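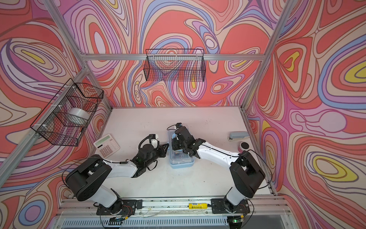 Reading time: 3 minutes

Printed Wall Coverings in Rented Studios: Frequently Asked Questions

December
By the Tenant Services Office, Bepari Studios

The answers below apply to all tenants of Bepari Studios in Jundomthorpe who wish to put up patterned or printed coverings in a rented unit. They should be read together with the lease. Where the two differ, the lease applies.

Do I need permission to cover my walls?

Yes, if the covering is fixed to the building with paste, adhesive backing, staples, or nails. Permission is not needed for fabric or paper attached only to a tenant's own furniture, screens, or shelving, provided that it does not block a vent, a light switch, or an exit sign.

How do I apply?

Complete the wall covering form, available at the front desk, and return it with a sample of the material. The sample should be large enough to show one full repeat of the pattern. Applications by telephone are not accepted. A written decision is normally sent within 30 days.

Is there any restriction on color or pattern?

No. The office does not judge designs on taste, and bold prints are welcome inside a unit. Large swirls, bright yellows, and strong pinks are treated in the same way as a plain cream. The one exception is a wall that can be seen from the shared corridor through a glass door. Designs for those walls must also be shown to the tenants directly opposite, who have the right to comment.

Which materials are accepted?

Paper, woven fabric, and peel-off vinyl are accepted in most units. Foil and foam-backed coverings are not accepted anywhere in the building. Tenants are asked to supply the maker's fire safety sheet with the form. If the seller cannot provide one, the material cannot be approved, even where the same product has been used elsewhere in the building in the past.

May I use the Zovau range?

Zovau peel-off panels are accepted in all units except those on the ground floor of the Drurnelura wing. The plaster in that wing is older and tends to come away with the adhesive. Tenants there may hang fabric from the picture rail instead.

Will a busy pattern affect how I work?

This is a matter for the tenant, but the office receives the question often enough to offer some general points. A large print on three sides of a small work area can make the area feel closer than it is. A white or pale work surface helps small items stand out against a strong background. Tenants who match paint, thread, or ink by eye may prefer a neutral wall behind the table, as nearby color can change the way a shade is seen.

How should I prepare the wall?

Wash the wall with mild soap and let it dry fully. Fill small holes with the filler provided at the front desk. Do not sand the walls – some of the older units have several layers of paint that should be left alone. Newly painted walls must be left for 3 weeks before any adhesive is applied.

How do I line up the pattern at the corners?

Start with the back wall and work outward to each side. Few corners in the building are straight, so a small mismatch should be expected. Flowing designs hide this better than stripes or checks. Order extra material from the same print batch, since a later batch may be slightly different in color.

May I attach shelves or baskets over the covering?

Light storage may be attached to a freestanding frame at any time. Fixing storage to the wall itself requires a separate form, as the fixings may pass near wiring. The tenant is responsible for any tear in the covering.

What happens when I leave?

All coverings must be taken down and the walls returned to their earlier condition before the keys are handed back. If this has not been done, the office will arrange the work and charge $124 for each wall. An incoming tenant may agree to keep the covering, in which case both parties sign a transfer note and no charge is made.

What if the wall is damaged during removal?

Stop work and report the damage to the front desk. Minor marks are repaired at no cost. Larger damage is inspected, and the tenant receives an estimate before any repair begins. A tenant who disagrees with the estimate has two weeks to respond in writing.

Can I use the disposal bins for old coverings?

Paper may be placed in the recycling bins behind the loading door. Vinyl and fabric must be taken off site. Rolls left in the corridor will be removed – the corridor is a fire route and must stay clear.

Related items
Painting and Decorating: Rules for Tenants
Noise and Quiet Hours
Using the Loading Door
Ending Your Lease: A Checklist

Last updated: December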